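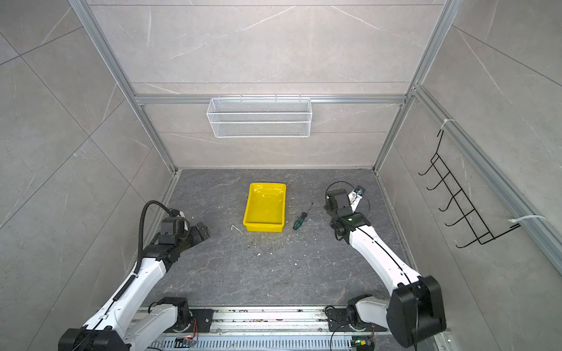
*Wire basket on a rail, against marble-patterned tile.*

## Stone looks, real and otherwise: what to ask before you buy

Several members wrote in after the January issue asking how to choose between real stone and a stone-look surface for a kitchen or bathroom. The short answer is that it depends on how much upkeep you will put up with.

Real marble is soft and it etches. Lemon juice, vinegar and most bathroom cleaners will leave a dull mark on a polished piece within minutes, and sealing does not prevent that. Sealer slows down stains from oil and coffee, but acid damages the stone itself. Slate holds up better against acid in most cases, though it can flake along its layers if the piece is poor.

Stone-look products have a different weakness, and it's the repeat. A printed pattern comes in a set number of faces, and a cheap line may have only 2. Put those side by side on a long wall and you will see the same vein again and again. Ask the shop how many faces the line has. The Prustus range we looked at last fall has 27, and the Luvside one would not give us a figure.
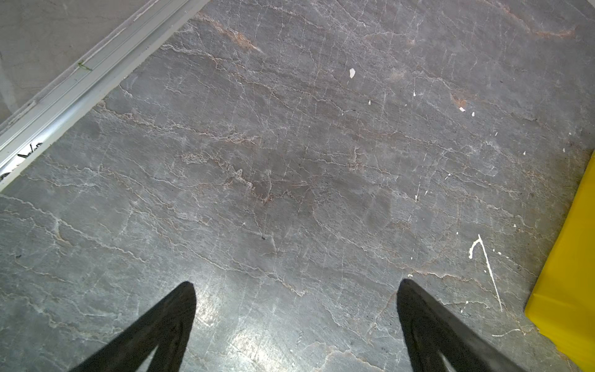
Nuria Woldemariam wrote to say that she would take a repeating pattern over sealing a counter twice a year, which she did for most of a decade in her old house. She also asked us to remind people that grout needs sealing too, whatever tile is next to it. She's right, and we left that out last time.

On samples: take home the largest piece the shop will lend. A chip the size of a playing card tells you the color and very little about the veining. Pētersons lends full tiles for a deposit of $80, returned when the tile comes back in one piece. Look at it in the morning and again at night with the lights you really use.

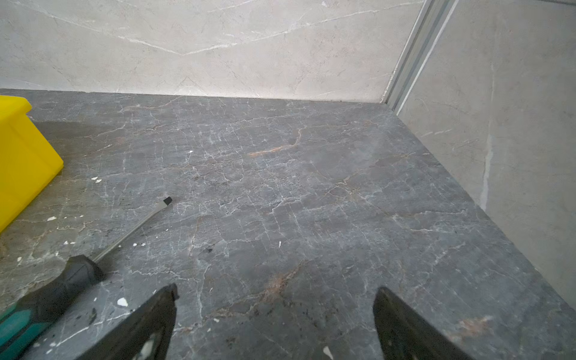
Then there is the matter of corners, which most people leave to the installer. A metal trim costs little and protects the edge. A mitered corner looks cleaner but chips more easily, and the labor is higher. One member was quoted up to $420 extra for mitering a single shower niche. Get the corner detail written into the quote before anyone cuts anything.

Order spare tiles from the same batch, and keep the label from the box. Binditz will hold leftovers for members for a small fee if you have no storage at home. Call the shop first, as shelf space there is limited. 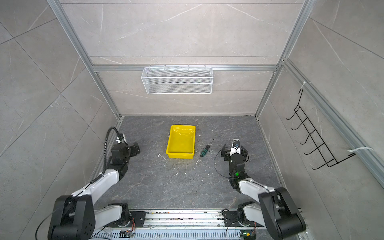 *Stone-look panels in beige-gray, with a darker floor.*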